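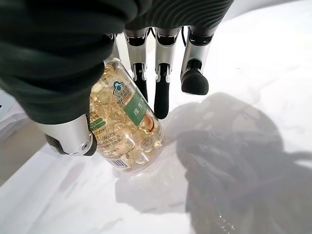
Botiquín y vitaminas: poner orden sin volverse loca

Trucos rápidos, los que uso yo en casa. Sin orden, como me salen.

— Todo fuera primero. Mesa despejada, un trapo húmedo y a sacar botes. En mi caso, del armario del baño, del cajón de la cocina y de un bolso que no usaba desde junio.

— El baño, mal sitio. Vapor de la ducha a diario. Las cápsulas blandas se pegan entre ellas y luego sale un pegote. Mejor un armario alto del pasillo o del dormitorio, lejos del horno y del radiador.

— Fecha de caducidad con rotulador gordo en la tapa. Mes y año, nada más. La letra pequeña del bote no la lee nadie a las siete de la mañana.

— Dos botes iguales abiertos? No mezclar. Se gasta primero el que caduca antes, el otro detrás con una goma puesta.

— No tirar la etiqueta ni pasar las cápsulas a un tarro bonito. Yo lo hice con unos de Kvam, monísimos, y a las 2 semanas ya no sabia cuál era cuál. Todo a la bolsa del punto SIGRE de la farmacia.

— Cápsulas pegadas: unos golpecitos al bote cerrado contra la palma. Si siguen hechas un bloque, o huelen a rancio, fuera. Agua caliente no, se deshacen.

— Bandeja baja con borde, así se saca todo de un tirón. La mía es de Rillov, 46 cm de largo, entra justa en el estante. Medir antes!!

— Niños en casa: arriba y con cierre. El tapón de seguridad ayuda pero no basta, y las de color parecen caramelos.

— Revisión cada 5 meses, alarma en el móvil. Lo caducado a la farmacia, nunca al váter.

Nia Gwilliam me pregunta por el pastillero semanal: sí, pero rellenar solo una semna, y lavarlo y secarlo bien antes de volver a llenar.

Actualizado el 22 de octubre de 2025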